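Course notes, Unit 3: Teaching by demonstration, and what it does not teach

These notes go with the January lab block. Read them before you come in, and bring the logging sheet. The reading on the Faulkner data set is optional and I would skip the last chapter, which is mostly sales talk.

Why we are careful with the word "learned"

There are two common ways to show a robot a job. In the first you take hold of the arm and move it through the motion yourself, and the joints record where you put them. In the second you stay off the machine and drive it from a distance, with gloves, a headset, a pair of handles or a smaller copy of the arm. The books call the first one kinesthetic teaching and the second one teleoperation. I will say "by hand" and "by remote."

Both give you the same kind of file: a long list of positions, usually with camera pictures beside it. Neither one records what the person was thinking. If you paused because you were deciding which sleeve to grab, the file holds a pause. A program trained on that file may well learn to pause. I have heard this called "careful behavior" in a talk. It was a copied delay.

By hand

The good part is that you feel the contact. When a drawer sticks, you push harder and you know it. The bad part is that your own body is in the way, often in front of the camera, and the weight of your hands gets mixed into the force readings. Two arms at once is a chore for one person. Most groups who say they teach two-armed jobs by hand have two people doing it, and those two people don't move like one.

By remote

Here the camera sees what the robot will see later on, and that is worth a lot. You pay for it in touch. On our Koltach gloves you get a buzz at the fingertips when the hand meets something, and the buzz is the same for a pillow and a table edge. Operators learn to trust their eyes and ignore it. Keep that in mind when someone tells you touch feedback was "included."

The work in the lab block is a tidying job: pick up a piece of clothing from a sofa and put it where it belongs. Vendors love this job. Look at the start of a run from the robot's side and ask what the operator has to settle before either hand moves.
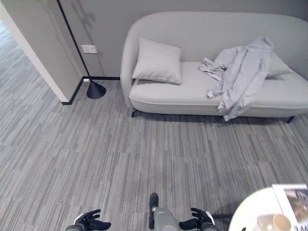

What the starting view leaves out

The garment and the pillows are close to the same gray as the seat. A person sorts this out in a blink, partly from having owned a sofa. The program has only the pixels and whatever the operator did next. One pillow is partly behind the clothing, so a grab that goes too deep can bring the pillow along. If every operator happens to reach for the hanging part first, you will get a system that reaches for hanging parts, and you won't know whether it can tell cloth from cushion at all.

Then there is the lower right corner, with the cup and the magazine on the round table. They have no part in the job. They are near the right hand all the same, and a clean set of runs says nothing about what happens when the table is moved a foot closer. Somebody has to move it and find out.

About the numbers

The Suvell report, which you will be quoted sooner or later, rests on 483 demonstrations. That sounds like plenty. Read the appendix and you find 17 operators, with one of them supplying 32 percent of the runs. The tests were done in the same room as the teaching. I don't say the result is wrong. I say it is a result for that room.

Questions to put to any demonstration set, ours included:

Who drove, and how much practice did they have before recording began?
Were failed runs kept, thrown out, or trimmed to look like good ones?
How far did the objects move between runs?
Who decided that a run was a success, and were they the one driving?

For the lab

1. Pick one method and stay with it for the whole session.
2. Write down every run, including the ones you want to forget. The Bandex recorder drops a file if you stop it too soon, so wait for the second beep.
3. Change one thing at a time: where the garment lies, how it is bunched, the light.
4. Leave 3 arrangements out of the teaching set and don't look at them until testing.

Write-ups are two pages. Give the failures as much room as the rest. Any sentence claiming that the robot "understands" clothing will be sent back to you.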